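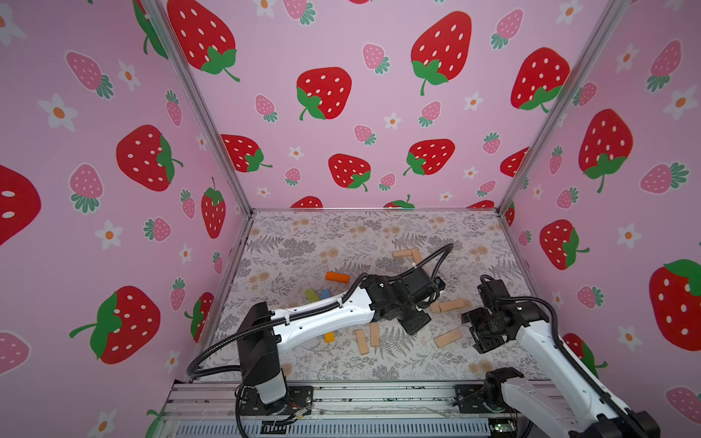
Chapter 2
Pattern on Small Walls

Most decorating manuals repeat the same rule: a large print needs a large room. Put big fruit or big flowers on a short wall, the rule goes, and the wall will seem to close in on you. Students tend to copy this down without asking who tested it. I have looked for the test and have yet to find one.

What the older books offer instead is opinion with a measurement attached. The Ollbridge trade handbook gave 16 inches as the widest repeat allowed in a "minor room" and never said where the figure came from. Later writers quoted it, and after enough quoting it began to look like a finding. Khalil Sfeir, who hung paper for Abou Jaoude before he taught, used to ask his classes to bring him one customer who had complained about the size of a strawberry. They brought him complaints about seams.

This chapter takes the strawberry as its main case. It is a useful motif for our purposes. The fruit is red, the cap is green, and the seeds give the eye something to settle on at close range. Designers often set large fruit among smaller, paler ones and fill the gaps with white flowers, so a single paper carries two scales at once. Anyone who calls such a paper "large print" has already left out half of it.
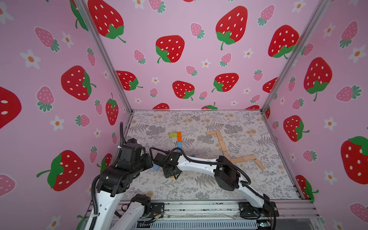

Floors make the matter harder. The usual advice is to keep the floor plain when the walls are busy, and the usual reason is that two patterns "fight." I am not sure what that word means. A pale gray leaf or plant print under a pink wall may differ from it so much in color and strength that the two hardly meet. A red floor of the same design would be another matter - or so we suppose, and supposing is what got us the rule in the first place.

Corners deserve more attention than they get. A bare metal strip between two papered walls stops the pattern and starts it again, and the hanger no longer has to match fruit to fruit across the join. The Cuvcombe method, described in Section 2, treats this as cheating. Readers may decide for themselves after trying a matched corner with a paper this crowded.

Before going on, find a patterned wall and write down which motif you noticed first. Keep the note. You will need it for the exercise on scale.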